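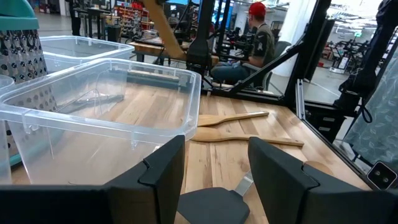

Wrist view, left arm, jaws open over the kitchen bench. Two clear bins, two spatulas, the usual.

Vernusen parallel gripper, four months in. Short review, typing this between shifts.

Bought two for the kitchen cell at Dinevdale, one per arm. Replaced a pair of older Nurnard units that kept losing their zero. Wanted something one person could mount, check and fix without calling anybody.

Mounting: easy. Four screws, one connector, done before coffee got cold. The bolt pattern matched our flange, your luck may vary. Screws that come in the box are too soft, I rounded one off the first day. Buy better ones. Blue threadlocker, tiny drop.

Homing: takes 11 seconds from power on. Jaws go full open, full closed, back to open. Do it with nothing between the pads!! I left a spoon in there once and it took the spoon as zero. Spent an hour blaming the software.

Pads: good grip on wood handles, fine on metal, so-so on clear plastic. Thick rims are OK. Thin-walled tubs slide when you lift from one side. Wiping the pads with alcohol every morning helps more than turning up the force. We run at 70 percent and leave it there. Anything higher and the lighter tubs bow in.

Pad life is the weak spot. Manual says check them every 300 hours. I'd say sooner. Ours had shiny corners well before that and the left one was lifting at the tip. Swapping is two screws per pad but you have to take the finger off to reach the second one, dumb design. Then re-home, then redo the tool offset. I-seul Son wrote us a little script for the offset so its not too bad now.

Wrist camera: set the angle with the jaws all the way open, then close them and check you can still see the tips. First time I did it the other way round and had palm filling half the picture. Mark the bracket with a paint pen once your happy. It does creep. Mine moved a hair by February and the picks started landing short.

Cable: leave more slack than you think. Run the wrist through its full roll by hand, power off, before you tie anything down. Zip ties every few inches, not tight. Anderson Furtado pinched one under the housing and we lost a whole afternoon to a fault that came and went. Spare cable from Medeiros was 50 bucks, got here quick. Keep one in the drawer.

Noise: bit of a whine on close. You stop hearing it.

Manual: thin. Wiring page is good, maintenance page is one paragraph. Fault codes are only on the website.

Would I buy again, yes. Grip is steady, homing has been solid once I learned to keep cutlery out of it. Knocked a star off for the pad screws and the junk hardware.

4 out of 5. Will update when I've changed the second set of pads.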